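Teaching a simulated arm to open a cabinet by remote control

I've been recording demos in my little simulated kitchen for a while now, and I finally have a routine I don't hate.

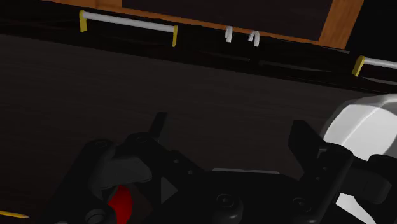
So, before you touch the controller, decide what counts as done. Mine is simple: the door is open wide enough for the arm to reach inside. Write yours down somewhere, or you'll drift. My early demos ended wherever I got bored, and the policy learned to get bored too!

What you need: a simulator with a kitchen in it (mine is called Hoteo), some kind of hand controller, and a script that saves everything. I use the Surkby recorder, but anything that logs the joint positions and the wrist view together will do the job.

First, turn the speed down. I run the arm at a third of its top speed for the first few tries, and I still manage to whack the counter now and then.

Next, line up before you move in. I like to stop a little short of the handle with the fingers open, then turn the wrist until they can pass on either side of the bar. This is the part worth taking your time over. If you watch only from the wrist view, depth is really hard to judge, so keep a second view from the side on your screen.

Now creep forward, close the fingers, and wait a beat. I count to 3 in my head. That pause looks silly on playback, but it gives you a clean moment in the data where the grip happens - I used to skip it and my robot would start pulling on thin air.

Then pull. A hinged door swings in an arc, so don't yank straight back. Let your hand follow the curve and turn the wrist as you go (if you feel like you're stirring a very large pot, you've got it). Drawers are much easier, just come straight out.

Save, reset, move the starting pose a bit, and go again. I cap each demo at 900 steps and throw out the ones that hit the cap. My first decent policy came from 232 demos. I did try for 2000 once and gave up when my thumb got sore.

One last thing on fumbles. If you miss the handle, back off, and then get it, keep that demo! It shows the robot how to recover. If you miss it and flail, delete it and go get a snack.

Next up I'll go over trimming the recordings, mostly all that dead time at the start.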